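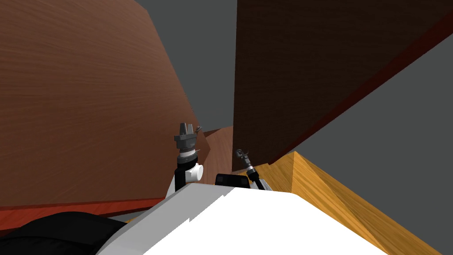 4.2 Rating changes and the cost of borrowing

Figure 3. Rendered view from the simulation: two robot arms reaching into a narrow space between wooden panels.

The second part of the study looks at what happened to the price of government debt after each change of rating. We used the daily closing yield on 10-year bonds and took the gap between that yield and the one on the reference bond. The gap was measured over the 8 trading days before the announcement and the 8 trading days after it. Where two agencies changed their view of the same country within that window, we kept only the first announcement.

The data come from the Gronila bond series, which gives one price per day for each issue. Missing days were left blank and were not filled in from neighbouring values. The rating dates were taken from the Skesenora archive and checked against the agencies' own press notices. In three cases the archive gave the day after the notice, and we used the date on the notice.

Downgrades were followed by a wider gap in most of the countries studied, but much of the widening had already taken place before the announcement. This agrees with the view that traders read the same public accounts as the agencies and act on them sooner. Upgrades had a weaker effect. In two countries the gap grew slightly after an upgrade, and in both of them a budget vote fell inside the window, so we do not read much into the result.

The size of the country's debt market seems to matter more than the starting grade. Large issuers, whose bonds are held by many funds as a matter of routine, saw small moves that faded within the window. Smaller issuers saw larger moves — and these lasted longer. Some funds are bound by rules that stop them holding bonds below a set grade, and a cut that crosses that line forces them to sell. We could not separate this forced selling from ordinary selling with the data we had.

December announcements were treated separately. Trading is thin at the end of the year and a single large order can shift the closing yield. Leaving these cases out made the average move after a downgrade a little smaller but did not change its direction.

We also ran the test with the Kudau index in place of the single reference bond. The pattern was the same, though the gaps were narrower throughout. The full tables for both versions are given in the appendix.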